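Jurlow Textile Handling Programme Office
Progress report to the Darnberg Fund
Work package 2: Operating rules and recording practice for two-arm garment sorting
Reporting month: July
Prepared by Marjorie Wainwright, with contributions from Behrouz Kordestani and Mahnaz Rezaei

Purpose of the work package

The Fund asked for a written set of rules that a small laundry or clothing reuse center could adopt before putting a two-arm sorting cell into daily use. The rules are to cover the enclosure, the care of cables, the handling of garments, the duties of the person at the controls, and the records to be kept. Draft C of the rules went to the Fund's technical reader, Waldemar Zieliński, at the end of last month. His comments are answered in this report where they affect the schedule.

Work completed

Draft C was applied to all sessions in the Jurlow cell during the period. In total 704 handling attempts were logged under it, of which 89 were set aside because the log entry was incomplete. The most frequent omission was the reason for a manual stop. Section 4 now requires the operator to enter the reason before the arms may be enabled again.

Section 5, on shared handling, was rewritten. The earlier text allowed both grippers to close on a garment at any time. The new text requires one arm to be named as the lead in the task plan, and limits the speed of both arms for as long as the two grippers are within reach of each other.

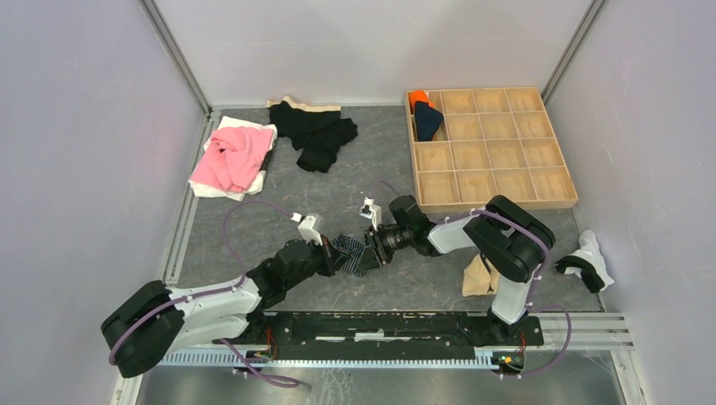
Operators told us that the speed limit was clear but that the naming of a lead arm was not, particularly for small items with no obvious top or bottom. Ms. Rezaei has prepared a one-page guide to accompany the section. It was tried by four operators on a Tuesday shift and will be revised once before it is issued.

Section 6, on cable care, has been extended. Every cable that moves with an arm must be checked by eye before the first run of a shift and after any manual stop. The check covers the loop at each wrist, the run along the arm and the point where the cable leaves the cell. A cable that may touch a garment or the sorting tray during a planned motion is to be noted in the log, and the motion is to be run once at reduced speed before normal work resumes.

Mr. Zieliński asked whether this check would be too slow for a busy site. We timed it over the period and found that it fits within the existing start-of-shift routine. No change to the wording is proposed.

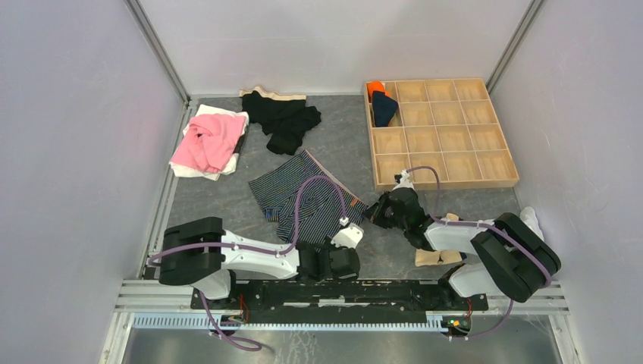

Section 7 sets out how the work area is to be left between attempts. Garments not yet sorted may stay on the floor of the cell, provided they are clear of the arm bases and the front rails. The tray position is to be confirmed against the task plan each time the cell is opened.

Matters outstanding

Two items have fallen behind. The review of Section 8, on training records, was due from our partner Shahbazi and has been moved to next month at their request. The reading of the full draft by an outside safety assessor, Jarrah Rakena, has been arranged but has not begun.

Use of funds

Spending is within the approved budget. An amount of 500 dollars was moved from travel to printing to cover the operator guide. The Fund's approval for this was received in writing.

Next period

Draft D will be issued to the Fund and to the second trial site at Guna. The Guna team will work from the written rules alone, without a visit from our staff, and will return its questions to Mr. Kordestani. Those questions and our replies will be attached to the next report.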